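From: Shagufta Khattak
To: trurkum-records list
Date: Monday, May 4, 2026
Subject: Re: [trurkum-records] Patronymics in the index, again

Hrefna wrote:

> I've gone through the second half of the Trurkum burial register and I'm
> still not happy with how we enter the Icelandic names. We have the same
> man under S for Sveinbjörnsson in the burials, under J for Johnson in the
> school tax roll, and under B in one place where the clerk took his
> father's name as a surname and dropped the ending. Anyone searching
> Fodirach for the family will find one of the three and stop there.
>
> My preference is to index everybody by given name, as they do in Iceland,
> and treat the patronymic as a second field. I know this will annoy the
> people with Ukrainian and English lines.
>
> Also, do we keep the accents? The typed copy from the seventies has none.
>
> Hrefna Hviid

I'm against indexing by given name for the whole set. The register covers 1,422 burials and only part of them are Icelandic. If we switch, every search for an English or Ukrainian family has to be done differently from how people are used to doing it, and the county index we link to is by surname throughout. I'd sooner leave the main index by last element and fix the problem with cross-references.

What I'm proposing:

Last name field: whatever is written in the source, spelled as in the source. If the clerk wrote Sveinbjornson with one s and no accents, that is what goes in. No corrections in this field at all.

Standard name field: our best modern spelling, accents included. Sveinbjörnsson goes here. This is the field Fodirach searches by default, and it folds accents, so someone typing a plain o will still get the hit. I tested that on the live copy last week and it works for ö, ð and þ. It does not work for æ unless you type ae.

Also known as: every other form we have evidence for, separated by semicolons, each with its source in brackets. Your man gets Johnson (school tax roll) here and so on.

The burials I can't match to any other record currently stand at 117. Most are infants with no first name given, and I doubt we'll get much further with those unless the Flornoritz parish books come back from the diocese. I wrote again in the winter and had a polite answer with no date in it.
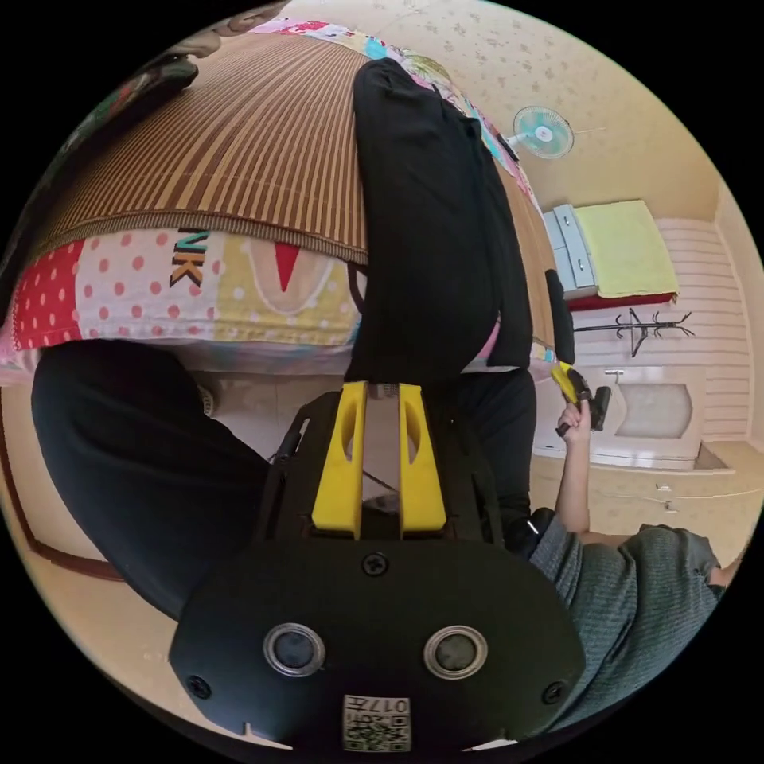
Attached: yellow fingers, black plate, label 017 upside down.

On the accents, yes, keep them in the standard field. The typed copy has none because the typewriter had none, and whoever made it also turned every þ into a p. I have found 34 surnames and given names with that mistake so far. Porsteinn and Pordur are the common ones. Please don't bulk-replace P with Þ, as we also have a Peter and a Pall on nearly every page, and Pall is correct (Páll). They have to be done by eye.

Married women are the other thing we never settled. In the older entries a woman keeps her own -dóttir name, then from the First World War on the clerk starts writing her under her husband's patronymic, so you get a Mrs. Sveinbjörnsson who was nobody's son. I'd enter the source form as written, put the -dóttir name in the standard field where we know it, and add the husband's name under also known as. Where we don't know it, leave the standard field the same as the source and put a query in the notes. Don't make up a patronymic from a likely father. There are two of those in the batch from 2019 and one of them has already been copied into somebody's published family tree.

Page references: please give the page number of the original register and not of the photocopy. The photocopy runs to 201 pages, the original has fewer, and they drift apart after the blank leaves near the front. If you only have the photocopy number, write "pc" before it and I'll convert.

Hrefna, could you send me your list of the three-way cases as a spreadsheet, even if it's rough? I'd like to try the cross-references on those before we ask everyone to change how they enter things. I can have a test batch up within two weeks of getting it.

If people have strong objections please send them to the list and not to me privately, so that Hrefna sees them too. Otherwise I'll write this up as the entry guide and we use it for everything from September on. Earlier batches stay as they are until someone has time.

Shagufta Khattak

P.S. The microfilm reader at the Trurkum library is working again, but the printer attached to it is not. Bring a USB stick.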